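架空選挙区における予備選挙の投票行動と候補者間競合
―ドルモミア州ヴドルトン第2選挙区を事例として―

演習最終報告書
提出日 2026年9月14日
執筆代表 ネレア・ミランダ

要旨

本報告書は、ドルモミア州ヴドルトン第2選挙区で6月に実施された州議会議員予備選挙を対象に、候補者間の競合構造、投票率の地区差、および郵便投票の集計手続きが開票報道に与えた影響を検討したものである。選挙管理当局の公表資料、候補者の配布物、地区内の有権者300名に対する質問紙調査を資料として用いた。分析の結果、現職不在の選挙区における予備選挙では、政策上の差異よりも地区組織の推薦の有無が得票に強く結びついていたことが確認された。一方、郵便投票の利用が多い投票区では推薦の効果が弱く、候補者本人との接触経験が選択理由として多く挙げられた。

1. 研究の背景

予備選挙は、本選挙の候補者を決定する手続きであるにもかかわらず、本選挙に比べて投票率が低く、報道量も限られる。とくに州議会や郡の公職を対象とする予備選挙では、有権者が候補者について得る情報の多くが、地区組織の配布物と知人を通じた伝聞に依存するとされてきた。

ヴドルトン第2選挙区は、旧工業地帯であるソランキ地区と、戦後に宅地化が進んだオンダム地区から成る。両地区は人口規模こそ近いが、住民の年齢構成、持ち家率、政党登録者の割合に差がある。従来、この選挙区では長期にわたって同一の現職が議席を保持しており、予備選挙は無投票となることが多かった。現職が引退を表明した今回は、同一政党から複数の候補者が立候補し、初めて実質的な競争が生じた。

本演習がこの選挙を取り上げた理由は二つある。第一に、現職の影響を除いた状態で組織推薦の効果を観察できること、第二に、郵便投票の申請手続きが簡素化されてから最初の予備選挙であり、投票方法の変化と候補者選択の関係を検討できることである。

2. 先行研究と課題設定

組織推薦の効果については、候補者名の認知度が低い選挙ほど大きいという見解が一般的である。投票用紙上の配置に差が設けられる制度のもとでは、推薦を受けた候補者が視覚的にも優位に立つため、推薦そのものの効果と配置の効果を区別することが難しい。ヴドルトンの制度では候補者名の配列が抽選で決められており、この点で二つの効果を分けて考えることができる。

郵便投票に関する議論は、投票率への影響を中心に進められてきた。投票所に行く負担が軽減されることで投票率が上昇するとの見方がある一方、もともと投票に行く層の投票方法が移行するにすぎないとの見方もある。投票方法の違いが予備選挙での候補者選択にどのように関わるかについては、十分な検討が行われていない。

以上を踏まえ、本報告書では次の課題を設定した。すなわち、地区組織の推薦は候補者選択にどの程度結びついていたか、その結びつきは投票方法によって異なるか、また開票結果の公表時期は候補者陣営と地元紙の対応にどのような影響を及ぼしたか、である。

3. 調査の方法

3.1 公表資料の収集

選挙管理当局が公開した投票区別得票数、投票方法別の投票者数、郵便投票申請の処理状況を収集し、投票区を単位とする表に整理した。投票区の境界は前回の本選挙後に一部変更されているため、過去との比較は境界に変更のない投票区に限定した。

3.2 質問紙調査

両地区の公共図書館および地域集会所において、予備選挙の投票資格を有する住民300名から回答を得た。質問項目は、投票の有無、投票方法、候補者を知った経路、選択理由、地区組織の推薦を認知していたかどうかである。投票先の回答は任意とし、無回答を選んだ者も他の項目の集計には含めた。回答者の抽出は無作為ではなく、施設利用者に偏っている。この限界については第6章で改めて述べる。

3.3 配布物の内容分析

選挙期間中に各戸に配布された印刷物および陣営の公開文書を収集し、政策、経歴、推薦、対立候補への言及の4項目に分類した。分類作業は2名が独立して行い、判断が異なった箇所は協議のうえ確定した。
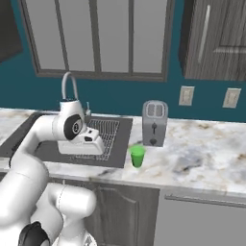

公共政策学科 選挙・地方自治演習

4. 分析結果

4.1 組織推薦と得票

投票区別得票数をみると、地区組織の推薦を受けた候補者は、ソランキ地区の大部分の投票区で首位となった。同地区では組織の世話役が各投票区に置かれ、投票日の前週に戸別訪問が集中的に行われている。質問紙調査でも、同地区の回答者は推薦の内容を正確に認識している割合が高く、選択理由として「組織が推している候補者であること」を挙げる者が多かった。

これに対しオンダム地区では、推薦候補と非推薦候補の得票が拮抗した投票区が目立った。同地区の回答者には推薦の存在を知らなかった者が相当数含まれており、知っていた者のなかにも、それを選択理由とはしなかったと答える者がみられた。候補者を知った経路としては、学校関係の集まり、候補者本人の訪問、地元紙の候補者紹介欄が上位を占めた。

配布物の分析からは、候補者間の政策上の差異が小さいことが明らかになった。通学路の安全対策、州立病院の診療科の維持、固定資産税の評価方法の見直しは、いずれの陣営も主要政策として掲げている。差異が認められたのは優先順位と財源の説明であったが、これを選択理由に挙げた回答者は少数にとどまった。

4.2 投票方法による違い

郵便投票の割合はオンダム地区で高く、ソランキ地区で低かった。申請の簡素化に関する案内は全戸に送付されたものの、ソランキ地区の組織は従来どおり投票所での投票を呼びかけており、この差が利用率の違いに反映されたと考えられる。

投票方法別に選択理由を集計すると、投票所で投票した者には推薦を理由とする回答が多く、郵便で投票した者には候補者との接触経験を理由とする回答が多かった。この傾向は地区別に分けて集計した場合にも維持された。郵便投票の利用者は、投票日前週の戸別訪問が始まる前に投票を終えていることが多く、組織による働きかけの時期と投票の時期が一致していなかった可能性がある。

4.3 開票と報道

投票日当夜に公表されたのは投票所での投票分のみであり、郵便投票の集計は翌日以降に順次公表された。当夜の時点では推薦候補が優位に立っていたが、郵便投票の集計が進むにつれて差は縮小し、最終的な得票差は348票であった。推薦候補の首位は変わらず、同候補が本選挙に進むこととなった。

地元紙は当夜の段階で「優勢」との表現を用い、当選確実の判断を見送っている。一方、推薦候補の陣営は当夜のうちに勝利を宣言し、次点候補の陣営は集計の終了まで敗北を認めない旨の声明を出した。次点候補が敗北を認めたのは、オンダム地区の最後の投票区の集計が公表された後である。両陣営の支持者向け文書を比較すると、この期間の説明に大きな隔たりがあり、集計手続きに関する事前の周知が十分でなかったことがうかがえる。

5. 考察

第一に、組織推薦の効果は選挙区全体に一様に及ぶものではなく、組織が日常的な活動基盤を持つ地区に集中していた。投票用紙の配列が抽選によるものであったことを考慮すると、ソランキ地区における推薦候補の優位は、対面での働きかけと、推薦情報の伝達経路が維持されていたことによる部分が大きいと推測される。

第二に、郵便投票の普及は、選挙運動の日程に変更を迫る要因となり得る。投票日直前に活動を集中させる従来の方法は、早期に投票を終える有権者には届かない。次点候補の陣営は投票用紙の発送時期に合わせて訪問を開始しており、オンダム地区での得票はこの日程と整合的である。ただし、同候補は地区内の学校評議会で長く活動した経歴を持ち、日程の効果と知名度の効果を本調査の資料から分離することはできない。

第三に、開票の公表順序は結果の受け止め方に影響を与える。当夜に公表された数値が全体のどの部分にあたるのかが明示されていれば、陣営間の説明の隔たりは小さくなったと考えられる。選挙管理当局の公表資料には未集計票の総数が記載されていたが、投票区別の内訳は翌日まで示されなかった。

6. 限界と今後の課題

質問紙調査の回答者は公共施設の利用者に偏り、平日の日中に就労している層が十分に含まれていない。また、投票したと回答した者の割合は実際の投票率を大きく上回っており、投票参加の過大申告または関心層への偏りが生じている。したがって、本報告書の集計値を選挙区全体の有権者に一般化することはできない。

投票方法と選択理由の関係についても、因果の方向は特定できない。早期に支持候補を決めた有権者が郵便投票を選んだ可能性と、郵便投票を選んだために早期の決定が必要となった可能性は、いずれも排除されない。今後は同一回答者に対する複数回の調査を行い、決定時期を直接把握することが望ましい。

本選挙については、同じ投票区を対象として配布物の収集を継続している。予備選挙で次点候補に投票した有権者が本選挙でどのような選択を行うかは、後期の演習で扱う予定である。

7. 演習の運営

資料の収集と入力は地区別の班に分かれて行い、質問紙の設計と最終的な集計は全体で検討した。中間発表は20分の口頭報告とし、そこで指摘を受けた地区区分の基準と無回答の扱いについては、本報告書の第3章に修正を反映している。

質問紙の原票は個人を特定できない形で学科資料室に保管し、閲覧には演習担当教員の許可を要する。投票区別の集計表および配布物の分類基準は、別冊資料として本報告書とともに提出した。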